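Section 7: Running the Table Demonstration on a Visitor Day

7.1 Before you start

Use this section when the Bedusa two-arm station is shown to guests, school groups or buyers. It assumes the station has been installed and leveled as described in Section 3 and that both arms passed the morning check. If either arm has been moved or re-cabled since its last use, go back to Section 4 first.

Allow one hour from power-on to the first showing. At the Sirnham open day in September, Birthe Norðdahl ran the station alone and found that an hour was enough, but only with the food and dishes laid out the evening before.

You will need:
the Zamis control tablet, fully charged
the demonstration task card
one plate with a raised rim
play food or bread rolls
a dry lint-free cloth
floor tape

7.2 Setting up the station

1. Turn on the main switch at the back of the control cabinet. Wait for the steady tone.

2. On the tablet, open Demonstrations and choose Table Service. Do not choose Table Service (Training). The training version has no speed limit.

3. Check that the speed is set to 4. Higher settings are locked while visitor mode is on.

4. Press Home on the tablet. Both arms will move to their rest positions. Stand outside the tape line while they do this.

5. Wipe the table top and let it dry.

6. Lay the floor tape 1140 mm from the table on every side that guests can reach. Damgaard sites with a fixed rail may skip this step.

CAUTION: Cables must stay behind the arms. A cable that hangs over the table can be picked up by a gripper.

7.3 Laying out the food

Lay out the pieces with the arms at rest and the tablet showing Paused. The arms will not move while Paused is shown, but keep one hand near the stop button anyway.

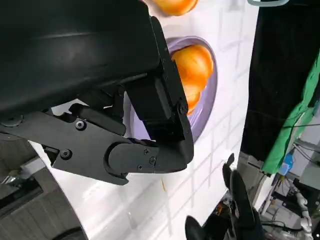 Plate placement decides how well the showing goes, so spend a few minutes on it. The plate should sit flat and well inside the table top, where the working arm can get to it from above without stretching. Pick a color that stands apart from both the table and the food. A light purple plate on a white table with orange and yellow pieces, for instance, leaves the wrist camera with three clearly different areas to work with. Pieces may overlap on the plate, and one may lie directly on the table beyond the rim. Guests tend to ask about that one, and it gives the operator something to talk about.

Note: Shiny plates throw back the ceiling lights. If the tablet shows a glare warning, turn off the lamp nearest the table or move the plate a hand's width to one side.

7.4 Running the showing

1. Ask guests to stand behind the tape. Say out loud that the arms are about to move.

2. Press Start. The first arm moves after a short delay.

3. Talk through the task while it runs. Keep to what the task card says - guests will remember a promise about speed or price long after they forget the demonstration.

4. If a piece is dropped, let the arm try again. It will make up to 7 attempts before it pauses and asks for help.

5. When the task ends, press Home and wait for Paused before you reach over the table.

CAUTION: Never hand an object to a moving gripper, even if a guest asks to see it done. The fingers close with enough force to pinch.

7.5 Questions from guests

Guests may hold the tablet while Paused is shown. They may not press Start. Children can put a piece of food on the plate themselves if an adult operator stands beside them with a hand on the stop button.

7.6 Between groups

Check the fingertips for crumbs or grease and wipe them with the cloth. Replace any real bread that has started to break up. The tablet counts finished runs, and at run 159 it asks for a fingertip inspection. This can be put off until the end of the day by pressing Later, but only once.

If the station stops with error 4, an arm has touched something it did not expect. Clear the table, press Home, and lay out the food again as in 7.3. For any other error, see Section 9.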